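Pedido de suporte: caixas cinzentas, parede interior riscada e manchada
Estado: em curso
Aberto por: Colette Gautier, armazém de Jasivville
Atribuído a: Manolis Stergiou, Dredon
Data de abertura: 18/08/2024

Mensagem de Colette Gautier

Bom dia,

Escrevo por causa das caixas cinzentas onde separamos os artigos soltos. Numa delas, a parede interior do fundo, que é a clara, tem muitos riscos verticais finos e pontos pretos. À direita do centro, perto da borda de baixo, os riscos escuros ficam mais densos. À esquerda há também uma mancha castanha avermelhada com preto.

Já lavei duas vezes com água morna e sabão neutro e passei um pano de microfibra. A mancha não saiu. Peço que me digam se é sujidade ou se a parede está estragada.

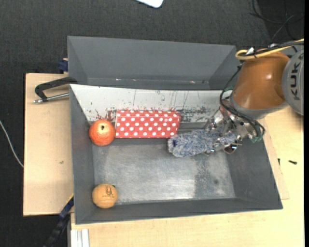 O que me preocupa mais é a mistura de artigos. Na mesma caixa pomos fruta, bolas, embalagens e rolos de pelo, e não queria que a fruta tocasse numa parede suja. O chão de metal também está gasto, mas isso para nós não faz problema.

Com os melhores cumprimentos,
Colette Gautier

Resposta de Manolis Stergiou

Cara Colette,

Obrigado pela explicação. Os riscos finos são normalmente desgaste e não vão desaparecer com a lavagem. Para a mancha, peço que faça o seguinte:

1. Esvaziar a caixa e sacudir os restos de pelo.
2. Aplicar pasta de bicarbonato só na mancha e esperar 2 minutos.
3. Esfregar com esponja macia, nunca com palha de aço.
4. Enxaguar e secar bem.

Enquanto o pedido estiver aberto, ponha por favor a fruta em outra caixa.

Manolis

Mensagem de Colette Gautier

Fiz os passos todos. A mancha ficou mais clara, mas ainda se vê. Os riscos estão iguais, como o senhor disse. A fruta já está separada.

Resposta de Manolis Stergiou

Vou pedir à Atel uma parede de substituição. Deixo o pedido em curso até ter a data de entrega.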